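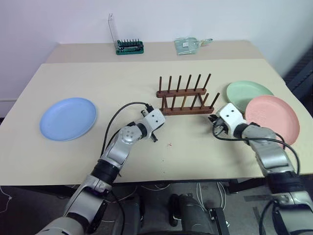
Eighty tries at one dish rack sounded like a punishment to Rin Miyazaki, and then she signed up to do 400.

Prondelgate announced in August 2021 that it has begun collecting examples for Moya, its learning system for two-armed kitchen work. The company would like to describe this as a bold step into the future of the home. It is mostly plates.

Each example is one attempt, steered by a person from start to finish, at getting plastic plates off a table and into a wooden rack. Moya gets the camera view and the arm movements, and is left to work out what the person was thinking. Miyazaki says that on a long afternoon this may be asking a lot.

The plates are moved between attempts, sometimes apart and sometimes overlapping, so that the system doesn't learn one table by heart. Fumbled attempts are kept and labeled as such. The company has plenty of these from July, when the operators were new, and considers them an asset – it has to, having paid for them.

The target is 900 usable examples per rack, over 30 of them from each operator. Stalero, the partner firm handling storage and labeling, will check every recording before it goes to training. Bowls come next. Cutlery has been discussed and put off.

Prondelgate builds and trains household automation under the Ziltomico name. Press visits can be arranged through the front office. Visitors may be asked to try a plate or two.

Comments

dorrie_k: My kids have had way more than 900 examples and the rack is still empty.

Plain Tom: Do the fumbles get used in training or just saved? Release doesn't say.

hobbs77: Call me when they do cutlery.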